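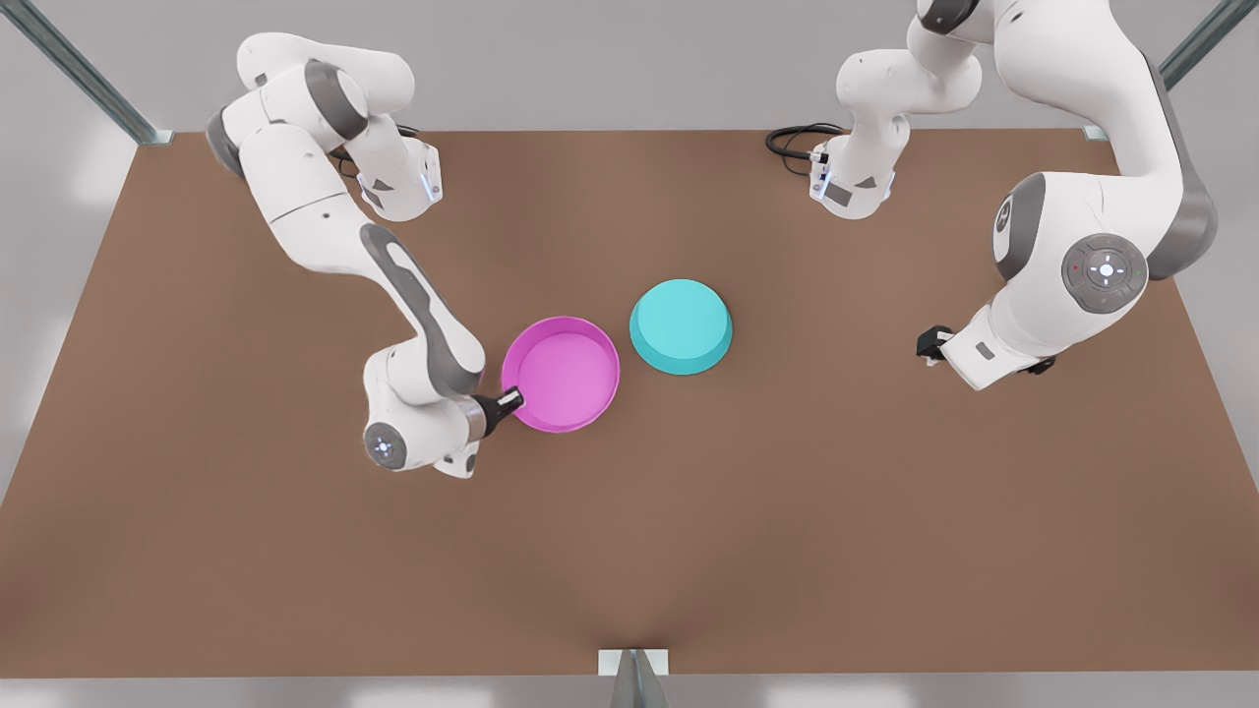

Incoming Lot Checklist - Glass Seed Beads and Clasps
Trusier Bead Supply, Kerthorpe warehouse
Jan 27, 2018

Carton seals intact: Yes
Lot number matches packing slip: Yes, lot 1326
Bag count, 500 ordered: 500 received
Hole size, 100 beads tested: Pass. Two tight, set aside.
Sharp edges or chips: Pass
Color rub test, white cloth: Fail on dark red - hold the lot and notify Delorme.
Lobster clasps, spring action, 300 tested: Pass. Four stiff.
Nickel test on clasps: Not done, kit out of date. New kit on order.
Choking hazard label on bags: Missing on the small bags. Relabel before shipping.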